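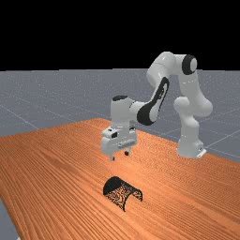
Do we still need to buy the second arm this year? Going by the quotes we have, it can wait until the new budget opens, provided the gripper spares and the bench get ordered now.

Progress report, equipment planning, Clovwood handling cell
Covers work through October. Sent to the Memano fund office, copy to our own finance desk.

Sorry for the short form, quotes came in late and the purchasing window closes soon.

Where we are

Simulation first, as agreed. One seven-jointed arm on a table, parallel-jaw gripper, one loose part - the small black arch. Same part every time for now. The point of doing this before spending was to find out what reach and what hand we have to pay for, and we now have enough to write the order.

Runs logged so far: 300. All in simulation, nothing bought against the arm line yet. Next block uses the arch at other angles on the table, then a second part shape once the Flurero people send us the drawings. Asked twice.

Budget

Spent to date is 49 percent of the planning grant. Mostly staff hours and the compute rental. Rental was higher than planned in the first stretch, we left jobs queued overnight that should of been stopped. Fixed now, there is a cutoff at 9 pm.

Still open:

Arm. Two quotes in, third promised by Macedo. Lead time on the better one is 14 weeks from purchase order, so an order placed after the window means nothing on the floor until spring. Service plan is quoted separately by both and is not small. We want it in the capital line, finance wants it in running costs. Needs a decision from you.

Gripper. Standard parallel hand comes with the arm in one quote, extra in the other. Either way we need spare fingers and a set of blanks so the shop can cut our own tips for curved parts. Curved parts are the whole reason we are asking. Flat pads might do fine on the arch but I don't want to plan on it.

Table. The current plan has the base bolted on the far side of the work surface. Keeps the near side clear for loading parts. Means a deeper bench than the one in the original request, and the floor in bay two has to be checked for the load. Facilities has the form.

Safety. Scanner and stop buttons were left out of the original request. My miss. Quote attached, please treat as an amendment.

Slipped

- Grasp force numbers. Not trusting the simulated contact enough to put them in a spec. Left blank in the draft.
- Training days. Vendor only offers them as a block, pushed to after delivery.
- Risk sheet is at version 2, still missing the power section.

What we need from you

1. OK to move the unspent travel money to the bench.
2. A yes or no on the service plan question before the window closes.
3. Confirmation that the second arm can be carried over without a fresh applicaton.

Next report after the third quote is in. Full quote comparison is in the shared folder, tab 73 of the workbook (yes, it needs cleaning up).

Comments (4)

benchside
Does the deeper bench still fit through the bay two door? The last one had to come in on its side.

finance_desk2
Please split the safety amendment from the arm line. Different code. Can't process as one.

report author
Will split it. Door - measuring tomorrow morning.

mill_hand
Get the finger blanks in aluminum if they offer it, steel ones took us forever to cut.

Recent items

Clovwood handling cell: original equipment request
Compute rental, revised hours
Flurero part drawings, request and follow-up
Macedo quote checklist
Memano fund: carryover rules for capital items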